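Garage arm build: wrist cam focus, or lack of it

pekska_pete
19/06/2026
Wrist cam is on the arm and talking to the Natutard board.

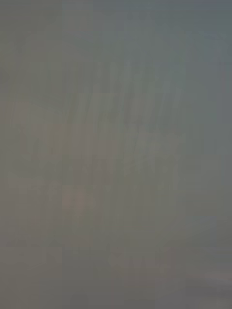 Fixed lens, 67 mm from the fingertips. Do I swap it or move the mount?

slatwall
Move the mount. Free.

pekska_pete
Printed that mount for up to 400 minutes. We're attached.

ohm_alone
Disagree, swap the lens. Move it back and you'll hit the elbow on every fold.

slatwall
Mine hasn't hit yet.

ohm_alone
Yours hasn't moved since March.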